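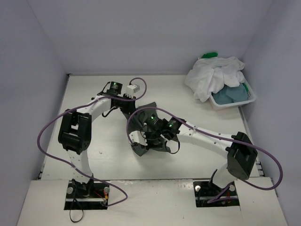

Textile care is the part of this course people expect to find dull, and I'm always a bit pleased when week 5 comes along and they change their minds. We've done fibres, we've done yarns, and now we get to what happens once a cloth leaves the shop and has to live with somebody. Take a dark grey cloth left crumpled on a white table. What would you want to know before you washed it? I'd want the fibre, the weave, the dye and the finish, in that order, and the colour alone gives me none of the first three (dark shades do make me nervous about the dye, mind you). So these notes go through the four, with the bits I always forget to say out loud.

Fibre first

Cotton and linen are tougher wet than dry, so they put up with a lot of rough handling in the wash. Viscose is the opposite. It loses a good deal of its strength when it's soaked, and if you wring it out like an old dishcloth you can pull it right out of shape. Wool has scales on the surface, and heat, water and rubbing together make those scales lock, and there goes your jumper! Polyester hardly takes up any water at all. It dries fast, it creases less, and it hangs on to greasy smells in a way cotton doesn't.

If you missed the burn test session, the handout is still in the tray by the door. Please don't try it at home over a carpet.

Why things crease

I get asked this every year, usually by someone holding a linen shirt. Cotton, linen and viscose are all made of cellulose, and the long chains inside are held to each other by hydrogen bonds. Water gets in between and loosens those bonds, the chains shift about, and when the cloth dries the bonds form again wherever the chains happen to be. Leave it in a heap and it sets in a heap. Ironing with steam is the same trick done on purpose, with the cloth held flat while it dries.

Easy-care finishes work by tying the chains together with stronger links that water can't undo. The price is strength, and a resin-finished cotton will often wear through at the collar and cuffs sooner than a plain one. I have two shirts that prove it, and I'll bring them in again.

Weave and knit

A plain weave has the most crossings, so the yarns can't slide much and the creases are sharp. Satin has long floats, it drapes beautifully, and it snags on anything. Knits are loops, so they stretch and spring back, and they also grow if you hang them up heavy with water. Dry them flat, on a towel, and pat them back to size.

Dye

Reactive dyes bond with the fibre and mostly stay put once the loose colour has been rinsed away. Direct dyes are only held weakly and will bleed for ages. Indigo sits near the outside of the yarn, so it rubs off on pale sofas (sorry to everyone's sofa). For the rub test, use a square of white cotton, rub it dry on one patch and damp on another, and compare both with the grey scale. Write down the grade straight away. If you leave it till the end you'll be guessing, and I can tell.

What we're doing in the practical

You'll each get a strip of Beltlow, our unfinished cotton, and a strip of Fluvitz, the same cotton with a resin finish. Wash one half of each at 40 and the other half at 80, dry them in a heap, and grade the creasing next to the standards. Cut your strips along the warp, please, and mark the top edge in pencil. Biro runs.

The Nulora machine takes 14 strips at a go, so pair up and put your initials on the corners. It's slow on the hot cycle. Bring something to read.

Things to look up before next time

Mercerising, and why it makes cotton shine. The difference between shrinkage from relaxing and shrinkage from felting. What the bars under a care symbol mean (one bar and two bars, both of them).

Write-ups are one side of A4, with your samples stapled on, not glued. Glue soaks through, and then I can't feel the cloth.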